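Housekeeping & Laundry Boards > Equipment and Staffing > Robots on the room floors, what changed for you?

kanelowther
I run housekeeping at a 60-room place and have been in this work since 2005. We have had the Prelura machines since December. Management says no one's hours get cut. So far that's true, but the job is different. My attendants used to strip, make and tidy a room alone. Now they do bathrooms and checks while the machine handles cloth and baskets, and they get called back when it stops. Picture of the hand part, for anyone who hasn't worked next to one. 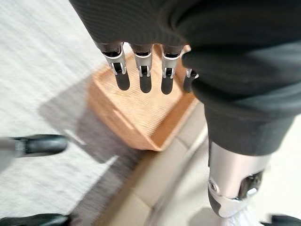
Four of the fingers, over the tray.

punder7
Do they get paid for the callbacks? Ours didn't at first. A callback came out of your room time and you looked slow on the sheet.

kanelowther
They do now. We log it as a separate task. Took 3 weeks of arguing.

L. Trummer
I'm going to disagree with the mood here. My shoulders are better than they've been in years. Lifting and bending was the worst of it and I don't miss it.

punder7
Glad for your shoulders, Luzius, but bathrooms all day is knees and chemicals. You swapped one for the other. We went from 7 on a shift to 5 and they called it attrition.

L. Trummer
We rotate. Two days bathrooms, one day checks. Ask for it in writing.

kanelowther
Rotation is a good idea, I'll raise it. Other thing is clothes. Guests leave them on the bed and I want a person deciding what gets moved. My manager thinks the arms can do it.

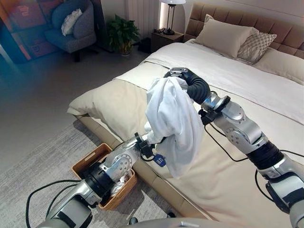

Two-arm unit with a white garment over the bed.

shojaei_fan
I'm with your manager on that one. A shirt is a shirt. Write the rule once and let it work.

punder7
And when a guest says something is missing, who gets asked? The attendant.

kanelowther
That's my worry. For now the rule is guest clothing stays put unless an attendant has signed for the room. Trummer, can you post your rotation sheet? I meet with my manager after the 3:00 handover.

L. Trummer
Will do tonight, it's on the work computer.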